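Chapter 4
Keeping the Work Cell in Order: Rules for Small Gripper Stations

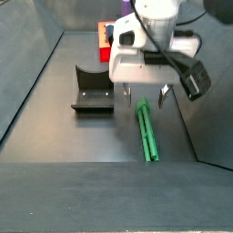

Khurram Cheema wrote to us, after reading the first edition, that a rule without a name beside it is only a wish, and that every station at Cornside now carries the name of one responsible person. We have taken his remark as the starting point of this chapter.

In Chapter 3 you learned how a gripper is chosen. Now we turn to the habits which keep a station safe and its results comparable. Most of them are simple. A part lies on the table with the fingers open above it, a fixture stands to one side, and a cable runs across the housing of the gripper. Each of these must have its place in the written procedure.

4.1 Before the first cycle

The operator checks that the fingers are open and that the cable can follow the whole movement of the wrist without pulling. Fixtures are tested by hand. If a fixture moves, the screws are tightened and the check is written in the station book. Hands stay outside the walls of the cell from the moment when the drive is switched on.

At Farooqui, where one of the authors worked for 2 years, the fingers were inspected after every 500 cycles. New fingers were inspected already after 200. Your own workshop may need other numbers, but they must be fixed before the work begins and not during it.

4.2 What belongs on the table

Only the parts named in the task sheet should be within reach of the gripper. When a part is added, the sheet is changed first and signed by the responsible person. Parts of different colours are helpful for the learner, but the sheet should name them by shape also.

Questions of stopping distance and emergency stop are treated in section 4.3, together with the Kivby station plan.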